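Clistport arm users list
Date: 2021-10-15
Subject: Re: Flurkia vs Skemura grippers, first numbers

> We ran 80 picks with each gripper over the weekend and the Flurkia
> came out well ahead. Same arms, same controller, stock fingers. Unless
> someone objects I'd like to put it on the wiki as the recommended one.

I object, or at least I'd like to see more before it goes on the wiki.

80 picks is not many when you don't say what was picked. A cube with flat sides will flatter almost any parallel gripper. Were there cups in there? Anything with a thin wire handle? Last May we had a comparison on this list that looked just as clear, and it fell apart as soon as someone swapped the foam blocks for kitchen stuff.

My other worry is the wrist camera. You say "same controller" but not whether the camera mounts were the same, and on the Nair bracket the view changes a lot with how far the fingers stick out. If one gripper blocks more of the image than the other, you are comparing cameras and calling it grippers.

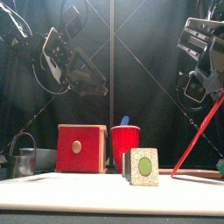 I have 431 logged attempts from our own two-arm bench, and I still wouldn't tell anyone what to buy. The failures bunch up around long thin tools and cable snags, and I can't separate those from finger choice yet. The cable loop alone cost me a whole evening — it would catch at one wrist angle and the log just said "grasp failed."

Could you post the raw logs, failures included, plus the grip force setting for each run? If both were left at the default of 90, say so, but the two makers don't mean the same thing by that number as far as I can tell.

I'm happy to rerun your object list here if you send it. Until then please leave the wiki page as it is.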